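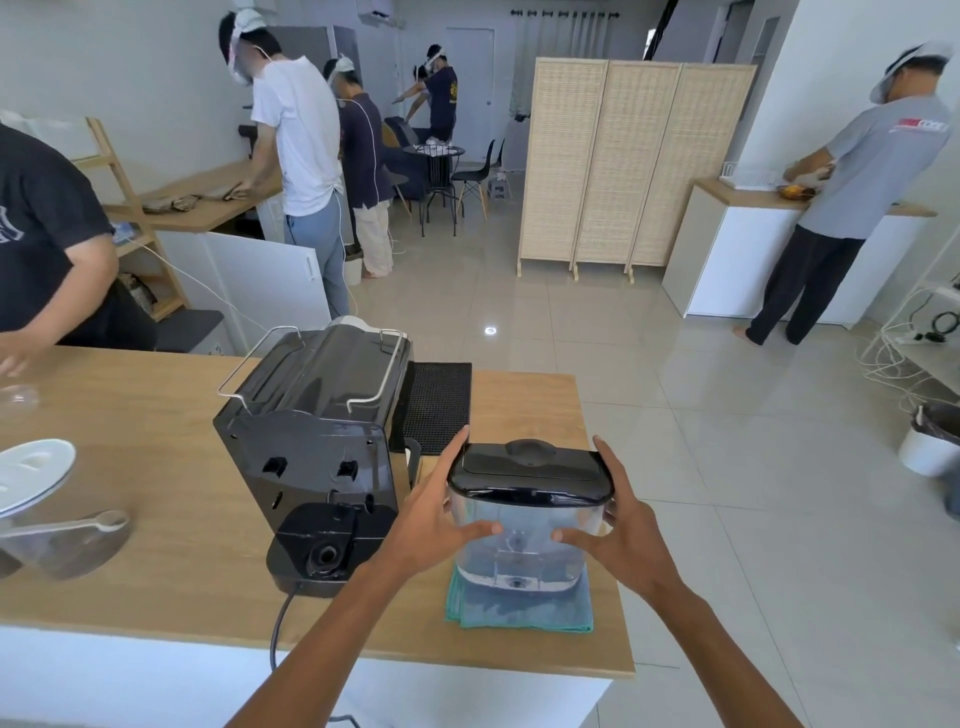
Hands on the sides of the tank, over the teal cloth

Ticket 1613: Pelero arm loses wrist position when lifting the water tank
Status: open
Opened: 14th September
Build: home-built arm, Verkus controller, Osagie wrist servo, firmware 284

Hi all! I'm building a Pelero arm at the Lidgate shared shop and I want it to lift the water tank off the back of an espresso machine and put it back again. Lifting mostly works. Putting it back is driving me nuts. Somewhere on the way up the wrist twists a little, the controller still thinks it's level, and by the time the arm gets back to the machine the tank is crooked and won't go down onto its seat.

What I've tried so far:

Re-homed the wrist before every run. First lift after homing is fine, second one is off again, always in the same direction.

Swapped the servo cable for the spare. No change at all (and I was so sure it was the cable, I'd even ordered another one).

Hung a 700 gram weight on the gripper and ran the same path. No twist! Moved the weight a little to one side and there it was, so I think the side load is doing it and the total weight is OK.

Tightened the two screws on the wrist coupler. One was looser than I'd like. It helped for a handful of runs, then the error came back.

Rolled the firmware back to the one I had in February. Same twist, plus the old homing bug, so I'm back on 284.

Update, same evening

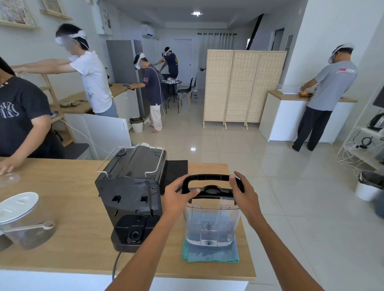 Grip point is my main suspect now. My path has the fingers closing on the side walls, which seemed sensible when I drew it up, but any small left/right difference in finger pressure goes straight into the wrist as a twist. A lift by the black handle up top takes two hands for a person, one on the near side and one wrapped around the far end, and my arm has a single gripper, so I'd have to grab the middle of the handle and hope the tank hangs straight. I'm printing a wider set of finger pads with a groove in them so I can try it.

Did a dry run with the old pads in the meantime. Handle grip, slow lift, no twist in the log, but the tank swung back and forth when the arm stopped and I chickened out before the seating move. Dropping the acceleration by half calmed it down a lot.

Questions for anybody running the same wrist:

Does the Verkus board read the Osagie encoder while the servo is holding, or only while it's moving? If it's only while moving, that would explain why it never notices the slip.

Is there a setting to make it fault on a position error at standstill? I found one for the elbow but the wrist page doesn't have it.

I can post the full motion log if it helps. New pads should be off the printer tomorrow and I'll add the results to this ticket.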